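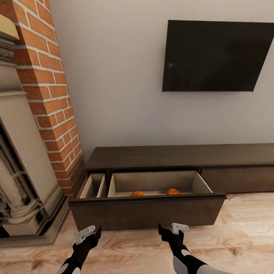

PRONVILLE, June. Helau has finished its first comparison of two gripper types for household robots. The trials were done completely in simulation, in a virtual living room prepared by our partner Rizzi. Each gripper was tested in 2,000 runs with tasks such as opening a drawer and taking out small objects. All runs used the same Dunduvon controller, so that the results can be compared fairly. In 159 runs the fingertip lost contact with the drawer, and these cases are now under study. The full report will be published in six weeks on the Helau website.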